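## 4. Cabin Preparation Before Boarding

The steps in this section apply to guests assigned to the Novungate orbital module. Complete them in the order given. Guests traveling on the Fjeld transfer craft must also read Section 6.

1. Report to the suit room with your medical card and one soft bag.
2. Place all personal items in the bag. The bag may not exceed 108 ounces.
3. Put on the inner garment and close the collar seal until it clicks.
4. Sit in your assigned seat and fasten the lap strap first, then both shoulder straps.
5. Wait for the attendant to check each strap.

**Note:** Bags are stowed under the seat and cannot be opened for the first 50 minutes of flight.

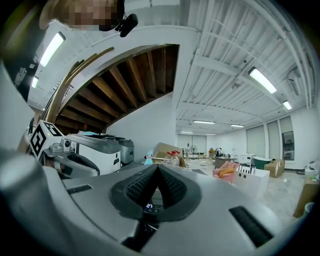

*Figure 4-1. Grip pad and digital readout.*

6. Connect the air hose to the left port of the suit.
7. Set the seat panel to STANDBY. A steady tone confirms the setting.
8. Keep both visors closed for 30 seconds while the suit pressure is tested.

**Caution:** Do not release the shoulder straps until the cabin sign reads FREE MOVEMENT. Loose straps can strike other guests.

If the tone does not sound, press CALL and remain seated. Do not reset the panel yourself. Replacement hoses are listed in the Dundard parts table under item 400.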